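Getting a Sink Ready for the Sikico Hand-Held Gripper Kit (and What I Thought of It)

By Kiri Tuhiwai

Regular readers know I will try nearly anything that promises to wipe a sink for me, so when a few of you wrote in asking about the Sikico kit I put my name down for a rental, and I've now had a good long stretch of using it. If you haven't come across it, the kit is a pair of gray grippers you hold like big, friendly tongs. You do your ordinary chores with them, slowly and nicely, and the recordings go off to a service called Odetti, which uses them to teach a home robot how the job is done. You don't need to own the robot to rent the grippers, though Odetti will knock a little off your bill if you do.

I'll get to whether it's worth your money further down. Most of this page is tips, because the booklet tells you how to charge the things and how to hold them and then more or less wishes you luck with the soap scum.

Clear the counter, but leave your regulars

My first instinct was to strip the sink bare. Don't! A robot that has only ever met a bare sink isn't going to be much help with yours. Leave out the cloth you really use and a bottle or two that usually live there, and put away anything you'd be sorry to see go over the edge (my nice hand lotion went straight in the cupboard).

A bright cloth is a help to you as well as to the machine. I've gone over to royal blue ones for practice sessions. On a white counter you can tell at a glance where a blue cloth is, even when your view is half filled with gripper, and you will be surprised how much of your view is gripper. Crumple it now and then before you start. Flat, folded, bunched up against the faucet, it all counts as practice.

Wipe the pads before every session

The part that does the holding is black rubber with fine ribs inside the notch, and those ribs love lint. They love toothpaste even more. I keep an old soft toothbrush next to the charger and go over the ribs with plain warm water, then pat them with a lint-free towel and let them air for a bit. No oily cleaners, please. I tried a lemony furniture spray, thinking I was being thorough, and every bottle I picked up that afternoon slid right back out again.

Take a good look at the pad head-on while you're at it. You want the notch clean all the way down into the point, on both sides.

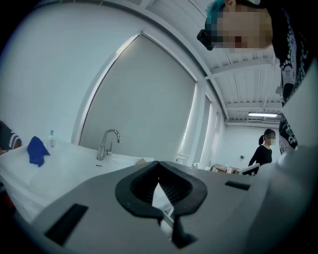

Pick your cloth by thickness

Thin microfiber is easiest to pinch and hardest to put down, as it clings to the rubber. A thick terry cloth drops beautifully but takes a firmer squeeze to pick up. For wiping around the base of a faucet I like something in between, about the weight of a dish towel, with no tag. Snip the tag off if there is one, or you'll spend the whole session catching it.

When you want the cloth to lie down neatly, touch one corner to the counter first, open the gripper a little, and draw your hand back toward you. It takes some patience. Rochelle Kingi, who shared the rental with me and has much steadier wrists, does it in one go, and I've stopped minding.

Mind your spray bottles

Trigger sprays are awkward things for grippers. Standing up, they're top-heavy, and a nudge on the trigger sends them over. Lying down on the counter they stay where you put them, but they may dribble, so turn the nozzle to OFF before you lay one on its side. Grip around the body, under the neck, where the plastic is stiffest. Small bottles with screw caps are much easier, and I'd begin with one of those if you're new to it.

Do the liquids last. Practice every move with a closed bottle, and only open one when your hands know where they're going. The grippers are fine with a damp cloth but the booklet is very firm that they are not to go under a running faucet, and I'd like you to get your deposit back.

Start with paper cups

If I could give only one tip it would be this one. Before you touch anything heavy, spend your first charge on paper cups. They're light, they're cheap, they don't shatter on tile, and they tell you at once when you're squeezing too hard by folding up on you. Pick one up, turn it over, set it down on its rim, pick it up again. Hold it upside down for a moment and see whether it creeps. If it does, you need a touch more squeeze, or the ribs want another brushing. Once the cup stays put and stays round, you have the feel of it, and a toothbrush mug will seem easy.

Keep the patterned black-and-white cards facing out and free of splashes, too. Mine came with 2 spares, and I was glad of them after an incident with mouthwash. A dry tissue is all they need for dust. And before you begin each round, glance at both grippers for the little green light. I recorded a really lovely faucet polish once with only one of them awake, and Odetti sent it back with a very polite note.
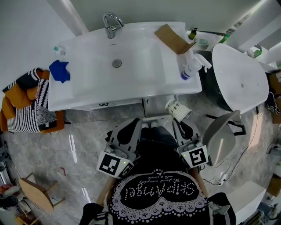 Can I use the kit if I only have one good hand?
One gripper on its own works for picking up, wiping and putting down, and Odetti accepts one-handed recordings as long as you choose that setting before you start. Jobs like wringing a cloth or unscrewing a cap need both.

Tidy the floor before you tidy the sink

You'll be looking at the basin the whole time and your feet will be on their own. Run any cords along the wall and tape them down, and push stools and chairs back far enough that you can take a step sideways without meeting one. I wear flat rubber-soled shoes. If you do a lot of low work, such as picking things up off the tile, keep a box beside you for whatever you've finished with, so you aren't turning and reaching with a gripper in each hand.

Try sitting down for the low jobs as well. My back was grumbling by the end of the first session, and a low stool put that right.

Keep your sessions short

A full charge lasted me 52 minutes, and I was worn out long before that. My best recordings all came in the first 20. After that I hurried, and hurrying shows: the cloth gets dropped from too high and the bottles end up any old place. I do a round after breakfast and another in the late afternoon, with the grippers back on the charger in between. Over the rental I sent in 41 rounds and Odetti kept nearly all of them, apart from the mouthwash one and a few where I'd let my sleeve hang over the cards. Push your sleeves up! Loose cuffs are a nuisance around a wet sink anyway.

So, is it worth renting?

For me, yes, with a grumble or two. The grippers are comfortable, the pads grip better than I expected once they're clean, and the people at Odetti answer messages the same day. I did find them bulky around a small basin. You can't easily see past them into the corner behind the faucet, and I got into the habit of leaning right over to check, which my neck did not enjoy. The carrying case is flimsy and I'd ask for a better one. Rochelle would also like a smaller handle, as her hands are a good deal smaller than mine.

If you have the cheaper Latine set instead, most of these tips carry over, though those pads are smooth and want a slightly damp wipe just before you use them. I haven't tried the Hoarau pads, which several of you have asked about. They're on back order until May, and I've got my name on the list.

One last thing on storage. Leave the jaws open when you put the grippers away. Closed up tight, the rubber takes a set, and you'll have to work it loose again with a cup or two the next time you get them out.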